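How to Clean and Care for a Pale Wood Tabletop

July 4, 2024

We bought our kitchen table the spring we moved to Wullport, and I will admit I was a little afraid of it at first. I had grown up with a dark old thing that hid every crumb and coffee ring, and now I had a great big pale surface that seemed to be waiting for spaghetti sauce. I have gotten over that, mostly, and I'd like to share the routine that keeps ours looking nice without taking up the whole morning!

You will need two soft cloths, a bowl of lukewarm water and a few drops of plain dish soap. I use the mild kind with no scent, but whatever is by your sink is probably fine as long as it has no grit or bleach in it.

Start by clearing everything off. I mean everything - the napkin holder, the mail, the fruit bowl you've been sliding from side to side. Brush the crumbs into your hand with a dry cloth before any water gets near them, or they will only smear.

Next, dip the second cloth and wring it out hard. It should feel barely damp. Wipe in long strokes following the grain, which on a table like mine runs mostly the long way with some lovely stretched ovals toward the middle. Go slowly over those, and rinse your cloth as often as you need to.

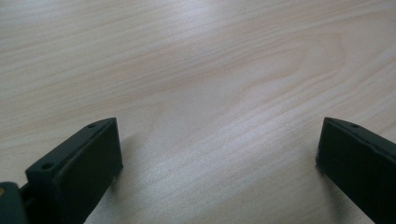

A cleared tabletop, with the light catching the grain.

Now dry the table right away, again going with the grain. Then crouch down until your eyes are nearly level with the surface and look across it toward a window. Sticky spots and streaks that you'd never notice standing up will show as dull patches in the shine. Give those another pass with the damp cloth, dry them, and look again.

For a stubborn spot, lay the damp cloth over it for 3 minutes and then wipe gently. Please don't scrub with the green side of a sponge. I did that once in April, over a bit of dried oatmeal, and I can still find the place with my fingertips.

Wait 30 minutes before you put anything back, and lift things into place instead of dragging them. Our fruit bowl has a square of felt under it now, cut from an old craft project, and the mail has been moved to a basket by the door.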